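The little grocery on Ula Street, and the woman who tastes everything first
28/01/2025

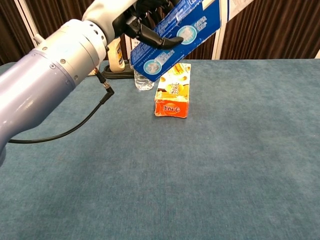

A blue carton held in the air above the teal cloth, with an orange and yellow snack box and a couple of bottles below.

The owner of Kelico has a rule about new stock, and she told me about it before I had even got my coat off. Nothing goes on the shelf until it has spent time on the table, and the table has a cloth on it, because she likes to see a box standing on something plain.

"You put a thing on a crowded shelf and you can't see it," she said, pouring me tea I hadn't asked for but was very glad of. "You put it on a cloth and you start noticing. Is the writing too small? Would my mother be able to read it?"

She opened the shop in May, after 40 years of buying her own groceries and complaining about it (her words!), and it is a narrow place that now carries 157 different items, most of them snacks, drinks and dry goods. She knows the number because she had finished the stock list the night before I came and was still rather proud of it.

I asked what makes her say yes to something. She took a long while over that one, and we went through most of a packet of crackers while she thought.

"The box matters more than people like to admit," she said at last. "Take a bright orange one with gold-looking snacks all over the front. A child can find that from the door. And then some are all fine print, and you have to pick them up and turn them to the window. I don't mind that, I like reading boxes. But my customers have a bus to catch."

Many of her snacks have Chinese lettering on the front, and she can't read it herself, so she keeps a notebook of what her regulars tell her. One of them came in to explain a single flavor and stayed nearly 2 hours. "I gave her the biscuits for free," she said. "It seemed only right."

The ordering is the part she enjoys least. Her two main suppliers are Nultivine, for the drinks, and Nedeljković, a family firm that brings almost everything else in a van and will always stop for a chat, even on the mornings when she would dearly love them not to. Bottles are the heaviest and they go on the bottom shelf, where she can slide them in with her foot if her back is bad.

Does she ever get it wrong? Oh yes, she said, and laughed, and told me about a seaweed wafer she had been certain of. She ordered far too much of it and ended up handing it across the counter with people's change. There is still a carton of it in the back room, and she sent me home with four packets in my coat pockets.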